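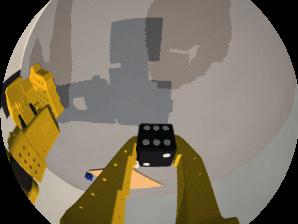 Section 3. Methods

3.2 Seated work and lumbar load

Figure 1. Simulated view of a gripper holding a black die.

Office staff at the Goodwin site were assigned to one of two chair conditions for 19 weeks. The first group kept the standard chair, with a fixed seat pan and an upright backrest. The second group used the Dridon chair, in which the seat tilts forward and the backrest follows the pelvis. Desk height was set to elbow level in both groups and was not changed during the trial.

Seat pressure was sampled at 40 Hz with a Manix mat placed under the thighs and buttocks. Lumbar angle was taken from two skin-mounted sensors, one over the sacrum and one over the first lumbar vertebra. A posture was scored as flexed when the angle between the sensors fell below half of the value recorded in relaxed standing. Sitting periods shorter than 500 seconds were excluded, as were periods in which either sensor lost contact with the skin. After exclusion, 863 sitting periods were left for analysis.

Low back discomfort was rated on a ten-point scale in the morning, before work, and again at 4 p.m. Participants entered the ratings on paper and did not see their earlier scores. Those with a history of spinal surgery were not enrolled. Pain below the knee at any point led to withdrawal from the trial and referral to a physician.

The two chair conditions were compared with a mixed model, with participant as a random effect and time of day as a fixed effect. Body weight and standing height were entered as covariates. The backrest setting was left out of the model, as most participants in the Dridon group did not adjust it after the first week. Discomfort ratings were treated as ordinal. The same procedure was applied to the Tosier footrest data, reported separately in Section 3.4.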